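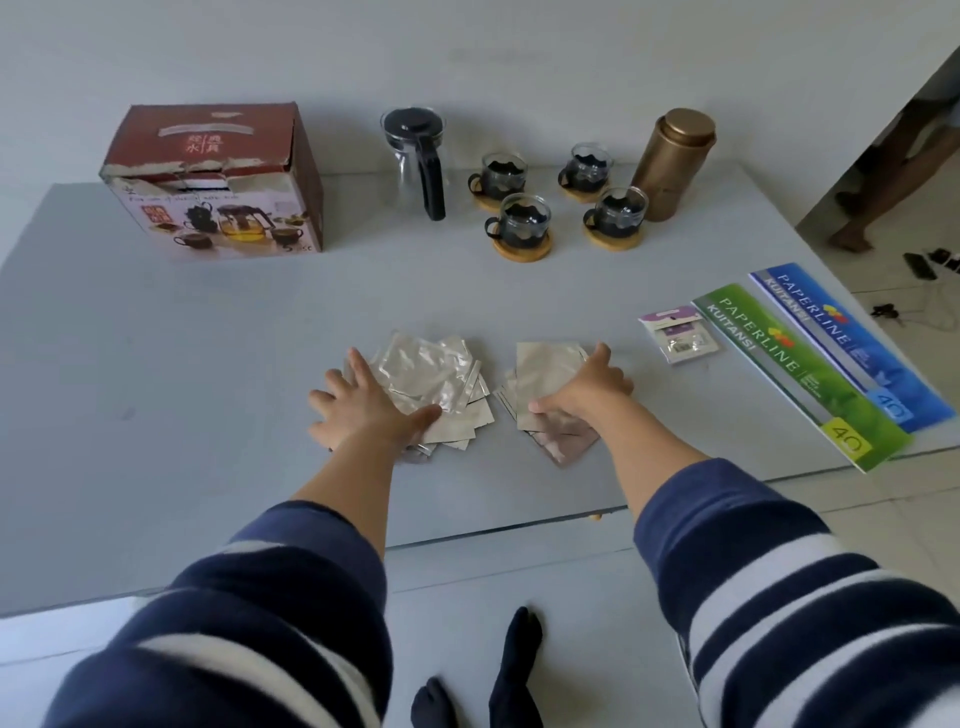

The packing room at Gulluswood opens at seven, and the first hour still goes the way it did before the machines came. Foil sachets are tipped out, pulled into piles and checked by hand for torn corners. Then the counting starts, and since October the counting belongs to a robot.

Gulluswood sells tea and the things people use to drink it. It employs 41 people, most of them on the packing side. The company bought two robot cells from Aker last year and put them at the end of the packing line, where each one picks sachets, weighs them and drops them into cartons of 25. On a good shift a cell fills its share of the day's orders before lunch. On a bad one it stops because a sachet has folded over on itself and the suction cup can't hold it.

Wrinkled foil is the main trouble. A flat pouch is easy for the arm to lift. A crumpled one leaks air around the cup, and after three failed tries the cell turns on an amber light and waits. Someone walks over, smooths the pile with both hands and presses the green button. The packers call this ironing. It was not in the job description, and it now takes up a good part of the day for the person on that station.

Glassware has stayed with people. A teapot with a loose lid and a set of small cups can be packed by a machine, but the quote from Lozano, which makes the grippers, came to more than the company wanted to spend on sets that sell mostly before the holidays.

No one was laid off. Two packers moved to returns and one took the maintenance course that Bremer runs for its customers. Pay for the station went up a grade after the workers asked for it, on the grounds that clearing faults is skilled work. What they miss is talk. Packing was done in pairs across a table, and the cells are fenced and loud.

The paper has been slower to change. The cells log every carton, but some small customers still want a written receipt, so the books stay in use and the totals get copied over at the end of the shift.

The next target is 1,000 cartons a day. The packers have asked for a second person at the cells before that starts, and the company has promised them an answer by summer.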